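Was Otevora always an island, or did they dig the channel?

Posted by Rocío Orellana

Hello all, I'm hoping someone on here knows their old harbour towns better than I do. I spent a week in Otevora in November and came home slightly obsessed with it. The guidebook says the old quarter was cut off from the mainland on purpose, when the salt merchants wanted a moat, but the lady at the museum told me the water had always been there and the merchants only tidied up the banks. They can't both be right, can they? I'd also love to know why the churches all face the lagoon and turn their backs on the market square. I walked round it twice trying to work that out!

Replies

Liltach
Lovely place, isn't it? I think the museum lady is nearer the mark, though your guidebook isn't making it up entirely. There was a natural creek on the north side, shallow and rather smelly by all accounts, and you could wade over it at low tide. What the salt merchants paid for was the southern cut, which runs for 800 metres and joins the creek at both ends. So half the ring is nature and half is spadework, and the two have been muddled together in print for as long as I've been reading about the town.
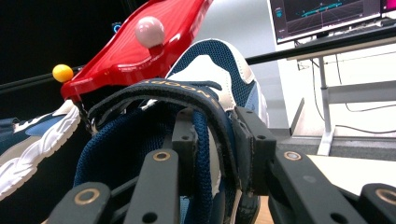
As for the churches, the usual explanation is that visitors of any importance came by boat, and the parishes wanted their best fronts on show. The market square came later — it was a timber yard before that, and you wouldn't point a church door at a timber yard if you could help it. There are 14 churches left now, if you count the chapel by the rope sheds, and I always do, as it has the nicest ceiling of the lot.

fludia
moat. my grandad was from there and he always called it the moat

Leiva
I'd go along with most of what Liltach says, but I'd be a bit careful about the merchants. The town paid up to 400 labourers for the southern cut, and the wages came out of the bridge tolls, so it was a public job with the merchants lending money at the start. The toll book is in the town archive under number 2674, and they'll bring it out for you if you write beforehand. The handwriting is dreadful for the first few pages and then a new clerk takes over, bless him.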